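Ticket: Conflicting rules on container position for the sorting task
Project: Trirkov
Raised by: Aguirre site
Handled by: Montserrat Olmedo, Hirko support
Priority: normal
Status: closed, guideline updated

Original message from site

We have had 28 recordings sent back from the bracelet and watch sorting task, all with the same reject note: "container not square to surface". Our operators work on beds and sofas as well as tables, and a tub on bedding will not stay square once the grippers push against it. The task sheet we were given says only that the container must be "stable and reachable". Which rule applies? Please also confirm whether the bedding has to be plain. One reviewer passed patterned covers and another did not.

Reply 1, Hirko support

Thanks. I can see the reject note on your batch. It comes from section 7 of the Iltotell guide, which was written for bench work. The home task sheet does not repeat that rule and does not cancel it either, so the reviewers have been reading it both ways. Please carry on recording but do not redo the 28 yet. Could you send me the task sheet version your operators have on their phones?

Reply from site

Version from March. Nobody here has seen a newer one.

Reply 2, Hirko support

That is the current sheet, so the fault is not on your side. I have gone through 15 of the rejected recordings. In all of them the rim of the tub is clear for most of the task and the items can be told apart. I found two other points that do need attention:

Long straps and cords. In four recordings a strap was trapped under the tub from the start. Lay items out flat and clear of the base before recording.

Second gripper. It should stay in view when idle if the operator can manage it comfortably. Do not rest it on an item.

I have asked the guide owner for a decision on the angle and on patterned covers.

Reply 3, Hirko support

Decision received. For home tasks the wording is now:

7.1 The container may sit at any angle, provided it lies on its base and its opening faces up.
7.2 Soft surfaces are allowed. Smooth out a loose cloth before starting. If the container tips over, stop and start a new recording.
7.3 Patterned covers are allowed. Do not change the bedding for the sake of the recording.
7.4 Small items may begin inside or outside the container. Leave enough space between the outside items for the fingers to close on one at a time.
7.5 Do not straighten the container by hand during a recording. Using the grippers is fine.

The square-to-surface rule stays in force for bench work only. The view below will go beside 7.1 in the home sheet.

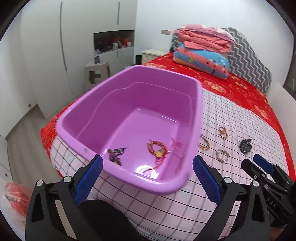 Container at an angle on a bed, opening up. Accepted under 7.1.

Reply from site

Understood. Does 7.5 apply to recordings made before the change?

Reply 4, Hirko support

No. It applies from November 22, 2025. Older recordings are judged on 7.1 to 7.4 only. Your 28 have gone back into the review queue and you do not need to upload them again. The four with trapped straps will probably fail, so plan to repeat those.

Closing note

Home sheet reissued to all sites. Reviewers told to quote the clause number in every reject note. Ticket closed with the agreement of the site.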